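The Great Bin Cleanout

Jul 29, 2019

Hello again from the sweaty end of summer! I promised last time that I'd get to the tool storage question, and seven of you wrote in to nag me (fair enough), so this month it's bins. Gray bins, to be exact, the plain deep kind with sloping sides that I've been buying from the Tamik outlet in Hallport since before I had a proper bench to put them on.

I like a bin you can dump things into. Drawers are lovely and I admire people who use them, but when I'm halfway through a job I want to drop the brush, grab the next thing and keep going. The trouble is that everything ends up in there together. By January I had one bin holding brushes, a dried-up glue pot, two kinds of tape and a whole layer of grit that I'd been pretending was part of the bin. I tipped the lot out onto newspaper one rainy afternoon and the grit alone filled a soup can!

So now I have a rule, and it's working better than my rules usually do. Brushes get a bin to themselves. They go in handles all facing the same way, and nothing wet goes in, ever. Anything with paint still in it hangs on the rail until the next morning.
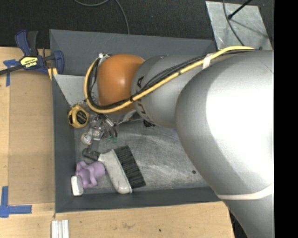

The other thing you asked about was scratches. My oldest bins are scuffed to pieces on the bottom, all those pale swirls you get from years of dragging things around, and I've stopped minding. I did try to get them out once. I used the Marquez polishing paste on a rag, then on a pad, then on a pad with a lot of bad language, and after an entire evening the swirls were exactly where they'd been, only shinier. Save your paste for something you look at. A wipe with warm soapy water and a dry cloth is all mine get now, and I do the corners with an old toothbrush because that's where the dust packs in.

If you need a liner, the Vorkovia felt is nice stuff and cuts with ordinary scissors. I paid $3 a sheet. Cut it a hair small so it lies flat, and don't glue it, or you'll be picking at the edges forever when it's time to wash it. I skip the liner for brushes (bristles shed into it like you wouldn't believe) but I wouldn't be without it under chisels.

Next month I'm tackling the hooks on the back wall, which have been a disgrace for ages. Send me your hook opinions, and if anyone has a spare lid for the large Tamik bin, I'll swap you a jar of plum jam for it.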